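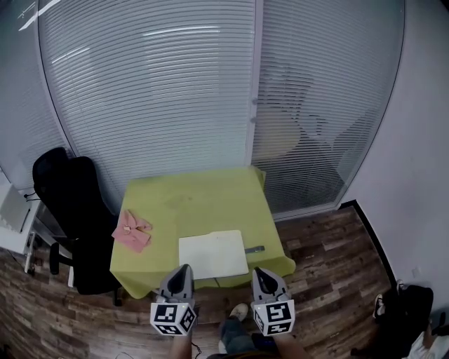

Home Older Newer About Bits and pieces Contact

I lost most of September to a cable. I would like to say it was an interesting cable, with some rare and instructive defect, but it was thin and dark and did one job, and for the better part of a month it did that job only when it felt like it.

Some background for those who come here for the bread posts. My paid work at the moment is with hand-held grippers. You hold one in each hand, you do ordinary things with them at a table, and everything you do gets recorded so that a pair of robot arms can be taught to do the same. Each gripper sits on a white cube with black square patterns on the faces, and the software works out where your hands are from the patterns. The project is called Bernero. The arms themselves live at Stostwood, forty minutes away by bus, where they have a proper workshop and a kettle that switches itself off. We have a small room with blinds and a green tablecloth.

The task that month was cloth. Pick up the pink cloth, fold it, put it down by the white board, let go. I did 285 of these. You get into a rhythm, and then you get into a state, and then you go home and find yourself unable to fold a tea towel without thinking about your wrists.

The first batch went off to Stostwood and I had a cheerful message back saying training had started. The second message was less cheerful. The arms had learned to fold, after a fashion, but now and again the left one would close on nothing, a hand's width above the table, and then carry the nothing carefully across and set it down. It did this with real tenderness. Somebody sent me a clip and I watched it more often than I needed to.

Naturally we blamed the software. Then we blamed the tablecloth, on the grounds that it was very green. We spent a whole afternoon on the blinds, opening them, closing them, tilting them halfway, in case light was washing out the patterns on the cubes. Light gets blamed for everything in this line of work and is guilty often enough that you can't rule it out. I wrote a long note about glare. I was quite proud of the note. Every word of it was wrong.

What was going wrong was this. The left gripper reports how far open its fingers are, and it sends that down a cable. The position of the hand comes from the patterns, which need no cable, so that side of things was perfect throughout. But when I turned my left wrist past a certain point, the connector at the cube end shifted by a hair and the finger reading stopped. It didn't go to zero, or throw an error, or do anything that might have attracted attention. The logging program just kept writing down the last number it had heard, over and over, until the connection came back.

So in the recording my left hand would be travelling about quite normally while its fingers were frozen. Then I would turn my wrist back, the reading would return, and the fingers would snap shut all at once in mid-air, long after the real ones had closed on the cloth. The arms had studied this closely and concluded that it was how folding was done. I can't fault them. They'd been shown it 166 times.

That was the count once I'd gone back through the lot: 166 bad out of 285. I found them by plotting the finger opening against time and looking for flat stretches, a job you could teach to a child or, as I later did, to a script of 20 lines. The script took me less time to write than the note about glare.

The part that bothers me came after the plots. At Stostwood, while we were fiddling with our blinds, they'd carried on trying things on the real arms. One of the things they tried was a fold with a person standing by to hand over the cloth. The left arm did its late snap with a hand not far off. The hand wasn't in the way and the grip force was turned down, so what we had was a startled person and a dropped cloth. It went in the log as a near miss, and quite right too. But the force had been turned down for another test altogether, and had simply been left like that. I don't much care for being saved by somebody's forgetfulness.

There was a meeting. It was shorter than I'd feared. The logger, which is a bought-in thing called Mallano, does have a setting that marks a reading as stale if nothing new has arrived. It was off. It may have been off since the day we installed it. I had always assumed it was on, in the way you assume the smoke alarm has a battery.

It's on now. If a reading goes stale the recording stops and the laptop makes a noise like a goose. We've put a clip on each cable so that the weight hangs from the clip and the connector doesn't have to take it. I also do a silly warm-up before every session, turning both wrists as far as they'll go in each direction while opening and closing the fingers, and I look at the plot before I touch any cloth. Anyone walking past must think I'm conducting something.

At Stostwood no one goes within reach of the arms while a newly trained model is running, whatever the force is set to, and the force setting gets read out loud before the start. People felt foolish about the reading out loud for perhaps a day.

As for the replacement cable, I ordered two from Zwane and one of them came with the wrong end on it. The return form wants a reason in no fewer than 20 characters. I have plenty.

We threw out the bad recordings, and then after some muttering threw out the good ones from the same sessions as well, since none of us fancied defending them. The new target is 575 folds. I'm told that after this we move on to socks.

The goose has gone off twice so far. Both times it was me, catching the cable with my knee.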